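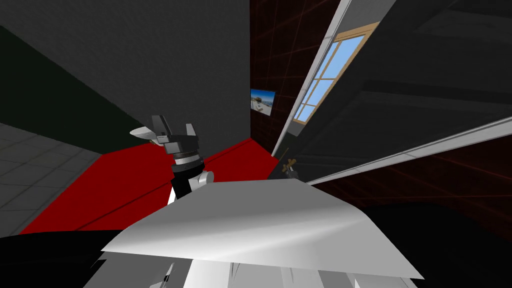

Tromia started as a folder of recordings on Merle Prendergast's laptop, most of them made in a closed-down cannery outside Danholm. She had gone there for the reverb and came home with 364 takes of pipes, shutters and loose sheet metal being hit, scraped and dragged. A big panel with a slight warp in it, like the white one at the top of this page, will rarely give you a clean note, and that suited her fine. The pitch bends as the sheet flexes, and the tail wobbles for a few seconds before it settles.

Hamish Brunton turned the folder into a playable instrument. He cut the takes down, tuned what could be tuned and left the rest in a bank called Drindon. The finished library has 504 samples, counting the softer layers he went back and recorded in September. It loads quickly, and the main page has only 2 controls: one for tone, one for how long the sound rings.

The low end is where it earns its keep. Played below middle C, the shutter patches sit well under a slow drum part and need very little EQ. Higher up they get thin, and the scraped sounds can be harsh at full velocity. Corey Sutcliffe used them on his Tomoana EP and rolled off most of the top.

"I wanted it ugly in the verses," he says. "Then I couldn't take it out of the choruses either."

An update with a proper round-robin mode is in testing. Prendergast is still recording, mostly in stairwells.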